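Kitchen robots still slow to clear the table, Pivport trial finds

A robot arm taught to pick up cups and mugs in a computer-simulated kitchen can now finish the job more often than it fails, but it is still well short of what a cafe or a family would put up with, according to results released in August by automation firm Pivport.

The company ran 3,401 simulated attempts at one chore: take a named cup from a table with other dishes on it and set it down on a rack. The arm completed 55 per cent of them. The rest ended with a dropped cup, a knocked neighbour or the arm running past its time limit.

Pivport ran the trial with Ostapchuk, a catering supplier that wants to know whether machines could take over part of the dish return at its Plilholm lunch hall. Staff there clear a table of four in less than a minute. The simulated arm was given 20 seconds for each cup and often used all of it.

Zoriana Kushnir, who led the work for Pivport, said the arm did best when the cup it wanted was at the front and had some space to either side. Its score fell when dishes stood close together or one behind another.

"If you ask for the big cup at the front, you'll probably get it," Kushnir said. "If you ask for the mug at the back, it has to work out a way past everything else, and that's where it gets into trouble."

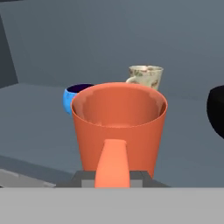

Simulated table scene
from Pivport's trial

Colour made little difference to the results, Kushnir said. Size and shape mattered more. Wide cups were harder to grip from the side, and handles caused problems when the arm came in from the wrong direction.

All of the attempts took place in software. Pivport says this lets it test thousands of table layouts without breaking any crockery, but it accepts that a simulated cup is easier to deal with than one that is greasy or half full of tea. Tests with a real arm are planned at Plilholm, starting with plastic cups only.

Ostapchuk said it had made no decision about buying equipment and that no jobs at the lunch hall were under review. The firm is also looking at a tray conveyor from Clustodent, a simpler machine that would carry dishes to the kitchen but leave the sorting to staff.

Kushnir said she would want to see the arm succeed on at least 19 of every 20 cups before putting it near customers. She would not say when that might be.

"Loading a rack is a small part of the job," she said. "Someone still has to scrape the plates, wipe the table and find the missing spoon."

Pivport plans to repeat the trial with bowls and cutlery added.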